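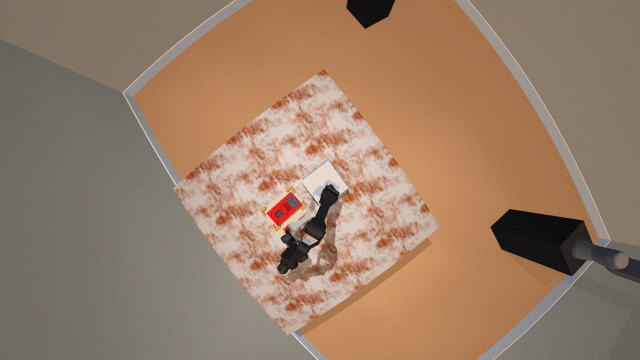 By the Features Desk | Home & Materials | September issue

The quarry at Piltberg opens at six in the morning, and by half past the first blocks are already on the washing floor. They come out of the hill gray. After a few rinses the color starts to show, first as a faint yellow line along the bedding and then, over weeks in the open air, as brown and orange patches that no two blocks share.

For most of its history the stone was considered second-rate. The earliest record of the quarry, a lease from 1748, sets one price for clean gray stone and a much lower price for "spotted." The clean stone went to churches and town halls. The spotted stone went into barn floors, pigsties, horse troughs and the backs of walls where it would not be seen. Anyone who walks through the older farms in the valley can still find it underfoot, worn smooth and very dark.

Now the prices have changed places. Spotted stone from the upper beds sells for more than the plain gray, and the waiting list for large slabs runs well into next spring. Designers ask for it by name. Kitchen showrooms that once sent back any slab with a mark on it now keep photo books of the most heavily marked pieces, and customers choose from them the way they would choose wallpaper.

The marks come from iron. Small grains of iron minerals are scattered through the rock, and when water and air get to them they rust. The rust moves a little way through the stone before it settles, so a single grain can leave a round spot with a pale ring, while a row of them along a crack will leave a streak. Stone from the lower beds has less iron and tighter grain, and it stays gray for decades.

That process does not stop when the stone is cut. A slab sold in the fall may look different by the following summer, particularly near a sink or an outside door. The yard at Piltberg stores its slabs outdoors for 20 months before selling them, which gets most of the change over with. Cheaper yards skip this. Buyers who want a surface that will stay close to what they saw in the showroom should ask how long the stone has been out of the ground, and get the answer in writing.

Sealing is the part that causes the most trouble. A film sealer sits on top and traps damp underneath, and on iron-rich stone the result is often a dark halo around each spot within a year. The masons at Piltberg use a penetrating sealer, thinned for the first coat, and they leave the underside of the slab bare. They also tell customers to keep vinegar, lemon juice and bathroom descaler away from it. Acid dissolves the rust and spreads it, and the stain it makes is hard to lift.

Bleach is no better. It will lighten food stains, but it also speeds up rusting in any grain that is near the surface. Warm water and a plain soap are enough for daily cleaning. For a grease mark, a paste of baking soda left overnight under plastic wrap usually works, though it may take a second try.

The demand has brought imitators, some of them good. Sistau, a tile maker two valleys over, prints a rust pattern onto porcelain and sells it for floors and shower walls. From standing height it is convincing. The weak point is repetition: the Sistau range has 68 printed faces, and in a large room the same blotch turns up again after a while. Tilers get around this by opening several boxes at once and laying everything out dry before mixing any adhesive.

Dundum takes a different route with a paint kit for tables and cabinet doors. The kit has a pale base coat, an iron-filled second coat and a bottle of activator that rusts the iron in place. It is applied with a sponge and a stiff brush. The results depend a great deal on the person holding the brush. Most first attempts come out too even, with the spots spaced like polka dots. The instruction sheet suggests working from one corner, dragging some areas while they are still tacky and leaving others completely alone. It also suggests practicing on a scrap board, and that advice is worth following, as the activator cannot be undone once it has dried.

The kit needs a clear topcoat, and here the usual mistake is hurry. The rust has to be fully dry, and in a damp basement that can take the better part of a week. Coat it too soon and the orange turns muddy.

At the high end is Lục, a small studio that uses reclaimed stone only. Much of its stock comes from farm buildings being torn down, and it does not regrind the faces. Hoof wear, tool marks and old lime are left as they were found. The studio's tables are 2 inches thick at the edge and heavy enough that some apartment buildings want to see a floor plan before delivery. Prices are given on request.

Back at the quarry, the upper beds are not expected to run out soon, but the easy stone is gone. What remains lies under a thick layer of clay that has to be stripped and later put back, and the county permit limits how much ground can be open at one time. The yard has started selling offcuts, which used to be crushed for road base, as shelves, hearths and window sills.

Some of the valley's farmers have noticed as well. A trough that stood in a pasture for generations can bring more at auction than the animals that drank from it, and a few have been taken at night. Several farms have since moved theirs indoors or bolted them down. One put a concrete copy in the field, spotted with leftover paint, and the cows use it without complaint.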